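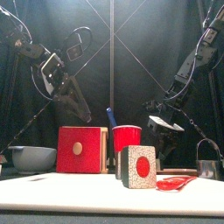

*White tabletop, dark curtain.*

# Drodus

Drodus is a table of kitchen volume-to-weight conversions transcribed from printed household cookbooks. Each row gives one ingredient, one volume unit, and the weight in grams that the source prints for it. The current release has 3,638 rows from 29 books.

Last updated 12 May 2024.

## Files

- `drodus.csv` — the main table, UTF-8, comma-separated, header row
- `sources.csv` — one row per book, keyed on `source_id`
- `aliases.csv` — maps 1,236 ingredient spellings to the names used in the main table

## Columns in `drodus.csv`

| Column | Type | Notes |
|---|---|---|
| `source_id` | string | matches `sources.csv` |
| `page` | integer | printed page number, blank if unnumbered |
| `ingredient` | string | lowercase, singular |
| `prep` | string | sifted, packed, chopped, etc. |
| `unit` | string | `cup`, `tbsp`, `tsp`, `gill` |
| `grams` | float | as printed, or converted from ounces |
| `converted` | boolean | true if the source gave ounces |

## Conversion

Ounces are converted at 28.3495 g and kept to 2 decimal places. Fractions in the source are expanded before conversion. Ranges ("4 to 5 ounces") are stored as two rows with the same `page` and `ingredient`.

A cup is whatever the book says it is. If the book defines its cup, the definition is in `sources.csv` under `cup_ml`. If it doesn't, the field is blank — please do not fill it with 236.6 and send a pull request.

## Known problems

- Flour rows from the Ivanov scans often have an empty `prep`. The book discusses sifting in its introduction only, and we did not carry that down to the tables.
- Brown sugar is entered as `packed` only when the source uses that word.
- The Havach edition has a misprinted table of dried fruits. Values are kept as printed.
- `gill` is ambiguous between US and imperial in the older sources.

## Loading

```python
import pandas as pd
df = pd.read_csv("drodus.csv", dtype={"source_id": str})
```

Read `source_id` as a string or leading zeros are lost.

## Related

Briltent uses the same `source_id` values for oven temperatures. The next merge of the two alias lists is planned for September.

## License

CC BY 4.0 for the tables. Page scans are not distributed.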